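Jarlow Press Vest, Mark 2

Horrocks of Osgate: workwear for people who write things down

Home > Reporting kit > High visibility > Vests

The Jarlow is a vest that says PRESS on the front and PRESS on the back. We get asked whether it also says it on the sides. It doesn't. A person standing exactly sideways on to you will have to take your word for it, or look at your card.

It was drawn up by Brenda Horrocks after a long spring of marches, counter-marches and one very heated planning meeting, at which reporters from three local papers were told to move along with everyone else. The Mark 1 had lettering you could read across a room. The Mark 2 has lettering you can read across a car park, in rain, by someone who would prefer not to.

What you get

Outer: woven polyester, yellow or navy. Navy looks better in the office. Yellow is the one people buy.
Lettering: reflective, heat-bonded, then stitched round the edge after what happened to Nigel Clegg's in the tumble dryer (he spent a fortnight as a member of the PRES).
Weight: 600 g, size medium, pockets empty.
Chest: adjustable to 52 inches over a coat.
Pockets: 2 large at the front, one for a notebook and one for the phone you are filing from. A clear window at chest height takes a standard press card, either way up.
Fastening: side buckles that open with gloves on.
Tabard loop at the shoulder for a radio or microphone clip.

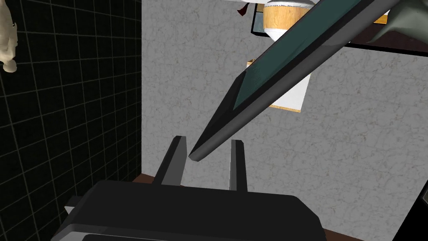
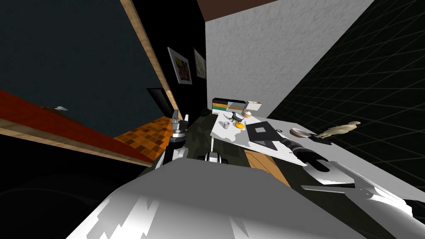 Both pictures: computer renders.

What it doesn't do

The Jarlow is not body armour. It will not stop anything heavier than drizzle. If your editor is sending you somewhere that calls for plates, the Stakard carrier is on its own page, and the PRESS panels from this vest will fit it with the hook-and-loop kit.

It doesn't give you any legal standing either. You have exactly the same rights in a vest as out of one, only now they can be seen from further off. Please carry your card. Marjorie Hartley, who has covered the courts and the streets outside them for longer than she will let us print, asks us to add that you should also carry a pen that works and the newsdesk number written on paper, your phone being the first thing to go flat.

Sizing

Small, medium, large and Howard. Howard is an extra large with a longer back, named after Howard Horrocks, who does our cutting and was tired of a cold strip above the belt. Order by the coat you will wear underneath. If you are between sizes, go up.

Washing

Thirty degrees, inside out, buckles done up. Line dry. See Nigel, above.

Stock and delivery

We ran 900 of the Mark 2 and the yellow mediums are going fastest. Orders in by 2 pm leave Osgate the same day. Newsrooms buying ten or more can have the title's name added under the lettering, in smaller letters. We have been asked to make the title bigger than the word PRESS and we have said no, twice, to the same man.

What buyers say

"Was asked who I was only once all afternoon, and that was by my own photographer." Gareth Hulme, freelance

"Good pockets. My sandwiches fitted in the notebook one." Name supplied

Also in reporting kit: card holders, waterproof notebooks, Stakard carrier, spare PRESS panels (pair)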